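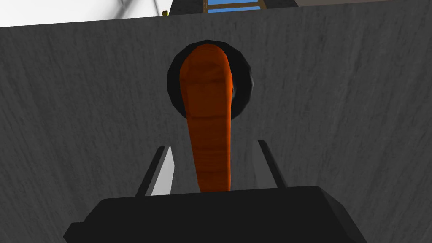
ダーコフゲート生活色彩研究所(Durkovgate)では、住まいの色と見え方に関する聞き取り調査を実施するにあたり、調査協力者を募集いたします。加齢や眼の疾患により物の輪郭が捉えにくくなった方にとって、背景と対象の色の差は、日常の動作のしやすさを左右する要素の一つと考えられています。灰色の広い面の手前に橙色の細長いものがあるとき、形の細部がはっきりしなくても、その位置には気づきやすいという方がいらっしゃいます。一方で、強い色が視界に入ると疲れる、落ち着かないというお声も寄せられています。本調査は、こうした受け止め方の違いを、実際に暮らしておられる方の言葉で記録することを目的とするものです。

調査の趣旨
住宅の内装は、新築または改修の時点で色が決まると、その後長く変更されないことが少なくありません。見え方が変わった後も、入居時のままの配色で生活を続けておられる方が多数おられます。当研究所は、壁、床、建具、家具の色の組み合わせについて、どのような場面で不便を感じ、どのような工夫をされているかを伺い、改修相談の窓口で用いる手引きの改訂に反映いたします。

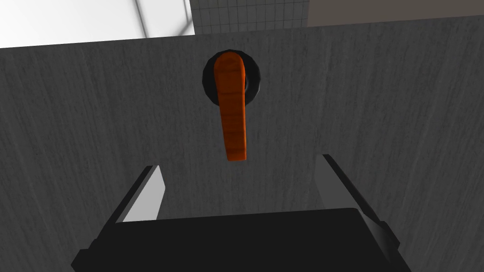
手引きの改訂にあたっては、専門家の意見に加え、同居のご家族や介助にあたる方のご意見も重視しております。ご本人には見やすい配色であっても、ご家族には違和感があるという場合、どのように折り合いをつけておられるかについても、差し支えない範囲でお話しください。賃貸住宅にお住まいで内装を変更できない方のご応募も歓迎いたします。

募集対象
次のいずれかに該当する成人の方
・見えにくさを日常的に感じておられる方(障害者手帳の有無は問いません)
・上記の方と同居されているご家族
・住宅内での介助または生活支援に従事されている方
なお、日本語による面談が可能であることを条件といたします。手話通訳、要約筆記をご希望の方は、応募時にお申し出ください。

募集人数
5名

ご協力いただく内容
(1)面談
全3回、いずれも対面で行います。お住まいの間取り、部屋ごとの明るさ、よく使う動線などについて伺います。録音は、ご同意をいただいた場合に限ります。
(2)色見本による聞き取り
壁紙、床材、建具の色見本を並べ、見分けやすさと好みをそれぞれお答えいただきます。正誤を問うものではありません。眼鏡、拡大鏡等は普段お使いのものをご持参ください。
(3)生活記録
面談と面談の間に、気づいたことを所定の用紙に記入していただきます。点字、録音、電子メールによるご提出も可能です。

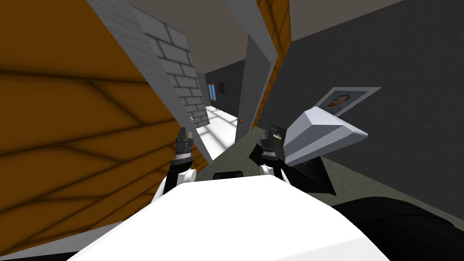 実施時期および会場
面談は8月中に実施いたします。日程は、ご都合を伺ったうえで個別に調整いたします。
会場 カブレラ会館(Cabrera)693号室
会館入口から会場までは、ご希望により職員がご案内いたします。盲導犬、介助犬の同伴が可能です。付き添いの方の待合場所もご用意しております。

謝礼および交通費
当研究所の規程に基づき、謝礼をお支払いいたします。会場までの交通費は、付き添いの方の分を含め実費を支給いたします。途中で参加を取りやめられた場合も、それまでにご協力いただいた分の謝礼および交通費をお支払いいたします。

応募方法
以下の事項を記載のうえ、郵送または電子メールにて、調査協力者募集係までお送りください。
・氏名、連絡先、希望する連絡方法
・募集対象のうち該当する項目
・応募の動機、または住まいの色についてお感じのこと(約300字)
書面の作成が難しい場合は、電話での応募を受け付けます。代筆、代理の方によるご応募も差し支えありません。

選考および結果の通知
書類の内容に基づき、住居の形態や見え方の状況が偏らないよう選考いたします。結果は、採否にかかわらず、ご希望の方法で全員に通知いたします。選考の経過に関するお問い合わせには応じかねますので、ご了承ください。

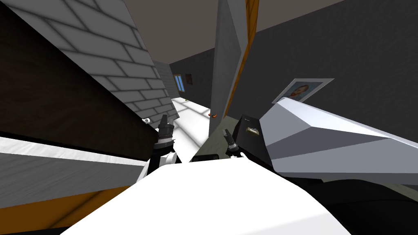
灰色の壁の室内

個人情報の取扱い
ご提供いただいた個人情報は、本調査の実施および連絡以外の目的には使用いたしません。記録の整理はダッドサイド記録室(Dadside)に委託しますが、委託にあたっては氏名および住所を除いた資料のみを引き渡します。報告書に発言を引用する場合は、事前に該当箇所をご本人に確認していただきます。同意は、報告書の公表前であればいつでも撤回することができます。

2021年3月25日
ダーコフゲート生活色彩研究所 調査協力者募集係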